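Bin Picking Stations: Rules and Good Practice
Frequently asked questions

Applies to all shared arm stations at the Feria building. Last revised in April. If a station card disagrees with this page, follow the station card and let the lab desk know.

Who can run an arm station?

Anyone who has finished the Fortin safety module and has been signed off on the station they want to use. Sign-off on one station does not carry over to another. The arms differ in reach and payload, and so do the stop circuits.

How many people have to be present?

2 whenever the arm is powered and the program is new or has been changed. One person runs the program and the other stays within reach of the stop button. For a program that is already on the approved list, one person is enough between 8 a.m. and 6 p.m. Outside those hours it is always two.

What speed can I use?

Manual mode is capped at the setting on the station card. Do not change the cap. In automatic mode, run the first pass of any new program at the lowest speed that completes the motion, then step up. Over 700 picks in a session means the station is due for a cable check before the next session starts.

Where does the teach pendant go when I'm not holding it?

On its hook. If the hook is out of reach from where you are working, put the pendant down outside the arm's reach with the screen facing up and the cable clear of the walkway. Never leave it on the table or inside the bin.

What can I put in the bin?

Items from the approved object list. That covers most small plastic toys, empty containers, blocks and soft goods. The following are not allowed:

Glass or ceramic
Anything with a lithium battery in it
Open containers of liquid, powder or modeling compound
Anything sharp enough to cut a hose
Personal belongings

Empty containers that used to hold modeling compound are fine if they have been washed out.

Can I mix object sets?

Yes, but write down both set numbers in the log. When you finish, sort the objects back into their own boxes. Missing pieces go in the log too.

Does the bin have to be fixed in place?

Yes. Use a clamp on the rim and place it outside the path of the gripper. Check that the clamp is tight before the first run and again after any contact between the arm and the bin wall. Tape marks on the table show position only. Tape does not hold a bin.

Metal bins or plastic?

Either is allowed. Metal bins last longer but the floor gets scratched and shiny, and that can throw off depth readings. If your readings are noisy over a bare patch, report it and swap the bin. Do not paint or line a bin without asking. We tried the Tikora liner and took it out again after the edges lifted.

How should hoses and cables be routed?

Leave enough slack for the wrist to turn through its full programmed range, and no more than that. Tie lines together near the tool so that they move as one bundle. Loose ends near the fingertips should be tucked in or trimmed before you start. Move the arm slowly through its lowest and farthest poses and watch the bundle the whole time. If it drags on objects or catches on the rim, stop and retie it.

A loop around the wrist is acceptable on the stations that use an external hose. It must be inspected at the start of each session.

Can I reach into the bin to move an object?

Only when the arm is stopped and out of the bin. Pausing a program does not count as stopped. Press the stop, wait for the indicator, reach in, take your hand out, then reset. The same rule applies to dropped objects on the table. For objects on the floor, leave them until the end of the run unless they are in the walkway.

What do I do after a collision?

Press the stop. Leave the arm where it is and write down the pose. Look at the fingertips, the bracket, the hose and the bin, in that order. If nothing is bent or torn, you may back the arm out in manual mode. After 2 collisions in one session the station is closed until someone from the lab desk has looked at it.

How long are logs kept?

Five years. Paper logs from before the Prollau system are in the file cabinet by the door and should not be thrown out.

Do these rules replace the risk assessment?

No. Each station has its own risk assessment in the binder, and you need to read it before sign-off. This page covers day-to-day use only.

How do I get an object added to the approved list?

Bring one sample to the lab desk along with its weight and its longest side. A decision normally takes a few working days. Until then, keep it out of the bin.

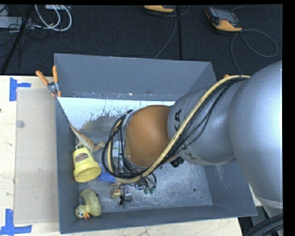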